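Getting the Baking Table Ready – A Little Gallery

We do our baking on the dining table in this house, the kitchen worktop being mostly taken up by the kettle and the bread bin, and so the first job of any baking day is turning the one into the other. 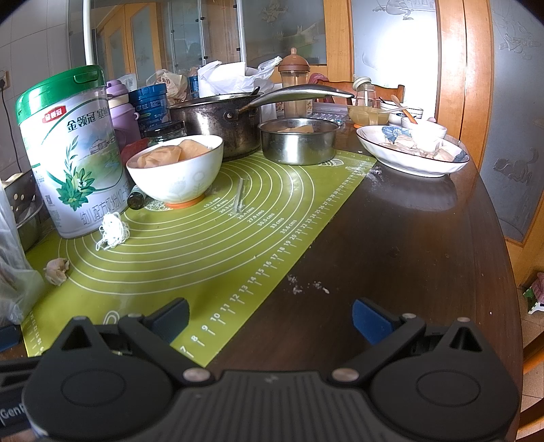

I've had the table long enough to be fond of it and a little protective of it too, with that dark, shiny wood that shows every fingerprint if you catch it at the wrong angle. For years I rolled pastry straight on to it and then spent the evening picking dough out of the edges with a cocktail stick. The green silicone mat put an end to all that, and I do wish I'd bought one sooner!

What I like best is the printing. There are circles one inside another, with the sizes marked in centimetres, so when a recipe wants a round of 25.4 cms (that's ten inches, for those of us who still think that way) I can just roll until the dough meets the line. The ruler along the side does very nicely for strips and lattice.

The tall white can with the green lid is a milk powder one, young children's formula, and a good big size. Cans like that are far too useful to throw out once they're empty – my friend Normand Carrier keeps his biscuit cutters in one and his string in another, and I've been copying him shamelessly with mine for the icing nozzles.

If you're setting up your own table, give the wood a wipe and a proper dry before the mat goes down, as crumbs underneath will make it slide about. I lay mine at a slant, which looks untidy but leaves a nice stretch of bare table by my right hand for the rolling pin and my tea.

Kęstutis Sproģis has asked for the plum tart again, the one that serves four and somehow never does, so I'll be adding to this page when the plums are ready. The November gallery, with the fruit cakes, is still up if you'd like a look in the meantime.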